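Workshop Notes > Robots > Shelf arm

Teaching the arm to reach the shelf before I bolt it down

Last updated: January
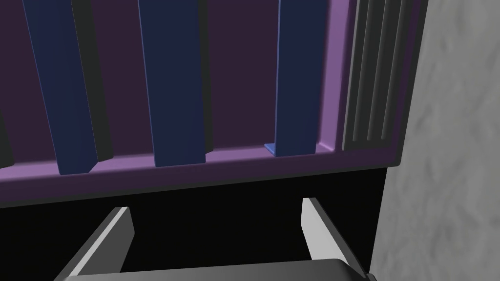
Why simulate an arm that is going to live six feet from my desk? A bad move in software costs me a reset, and a bad move on the bench costs me a finger joint and two weeks of waiting for a new one.

I broke the first set of fingers in 2024, driving them straight into the edge of the workbench. The arm is a Bravo kit I bought used from a man who had given up on it. It came with five working joints and one that clicked. I replaced the clicking one, wrote my own control code, and then found out how fast the thing moves when you get a sign wrong. Since then everything runs in the simulator first.

The job is simple to describe. I want the arm to take flat parts out of an upright rack and hand them to me, then put them back when I'm done. The space I share with Olga Herrero is narrow and the rack has to go up on the wall, so the arm comes at it from underneath. Most of the trouble comes from that.

I modeled the rack in purple with blue bars standing in it for the parts. The colors are only there so I can tell things apart at a glance. My first version was all gray and I kept losing the bars against the back panel. One of the bars leans in the model, and I left it that way. Parts in a real rack lean, and if the planner can only grab something that stands straight it won't be much use to me.

Looking up from the gripper is the view I work from most. A side view is nicer for checking the elbow, but it says very little about whether the open fingers will clear the lip of the rack. The lip is thick and rounded, and I made it that way to match the molding Olga has already cut. She uses a Koltberg router that leaves a soft edge whether you ask for one or not.

So far I have logged 3106 simulated reaches. Of those, 2218 ended with the fingers closed on the bar I asked for. Most of the failures were at the lip: the path planner likes the shortest route, and the shortest route goes through the rim. I added a waypoint below and in front of the rack – nothing clever, just a spot the gripper has to pass through before it goes up – and the last few batches have been much better.

The other failures were in the corner on the right. The wall is close there and the wrist doesn't have room to turn. Aitana Bustamante looked at my joint limits and pointed out that I had set the wrist range from the manual for the wrong model. Fixing it helped some. I may still move the rack a couple of inches to the left, if Olga agrees to give up the hook where she hangs her apron.

Things left to do:

Set the friction on the finger pads to something believable. Right now they hold like glue.
Put the cable in the model. It will snag on something.
Run the return trip, which I have hardly touched.
Order the wall bracket from Candano. They were out of the long one when I called.

I'll bolt the base down once the return trip works.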